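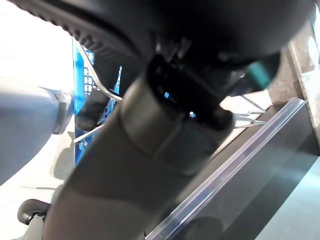

Wrist view, basket task.

We used the Plomura recording kit to gather 80 shelf-picking examples. Setup took 20 minutes. The head view is clear enough to read most bottle labels, and the software keeps it lined up with the wrist view.

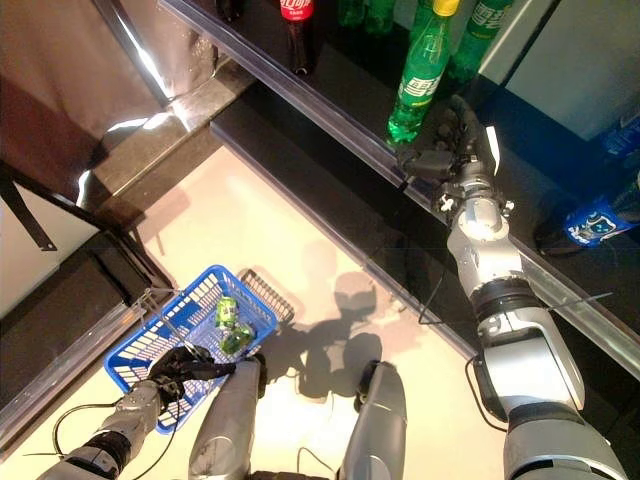

Trimming bad takes is slower than it should be, and the cable clips feel cheap. Two came off in March.

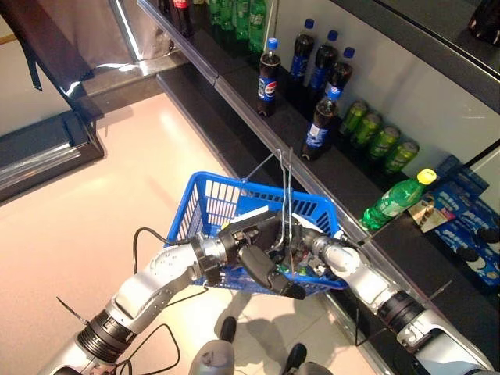

Illevau Robotics Club | Equipment Reviews

Export worked the first time. I'd buy it again, with better clips.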